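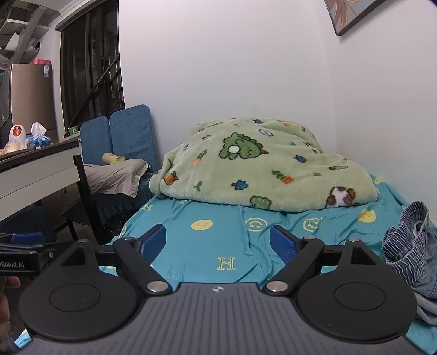 Asunto: Re: [pinzas-caseras] Holgura en los brazos y cierre asimétrico

De: Jairo Flores
Fecha: 16 abr. 2021

Radosław Olszewski escribió:

> He impreso los brazos de la pinza de mano según los planos
> de enero. Las almohadillas no llegan a la vez al centro: la
> izquierda se adelanta. ¿Es holgura de los pasadores o error
> de montaje? Además, al abrir del todo noto un tope blando.

Radosław:

Por lo que cuentas, son dos cosas distintas.

El tope blando viene del cable de retorno. En la revisión Trisis el recorrido es de 115 mm entre almohadillas, y el cable original queda corto. Lo cambié por uno con 31 mm más y el tope pasó a ser mecánico.

El adelanto de un lado lo tuve con los agujeros pasados a broca después de imprimir. Ahora los imprimo cerrados y los repaso con escariador, con el brazo sujeto en plano. La holgura admisible en la punta es de hasta 4 décimas; por encima, la pieza delgada se escapa por delante.

En mi montaje los brazos son negros, con los pasadores plateados a la vista, y las almohadillas azules quedan enfrentadas. Conviene comprobar la simetría con la pinza abierta y mirando desde arriba, antes de cerrar la carcasa. Los roces en el cuerpo no afectan a nada. 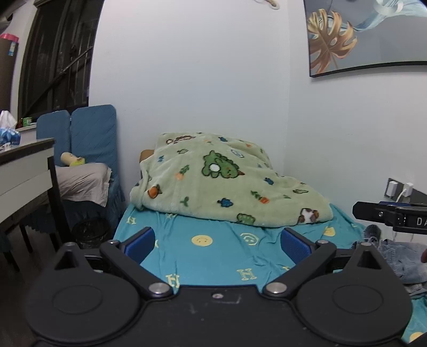 ¿Hay que lubricar los pasadores?

Con grasa de PTFE, muy poca, y solo en el eje. El aceite fino acaba en las almohadillas y baja el agarre.

Pendiente por mi parte: repetir la medida de fuerza con el muelle de Vörös. Con el de Besport me daba 23 N a media carrera, pero la báscula no estaba calibrada. Urszula Cieślak tiene la hoja de cálculo; pídesela a ella, que la mía está desactualizada.

Si vuelves a imprimir los brazos, manda el perfil del laminador a la lista.

Jairo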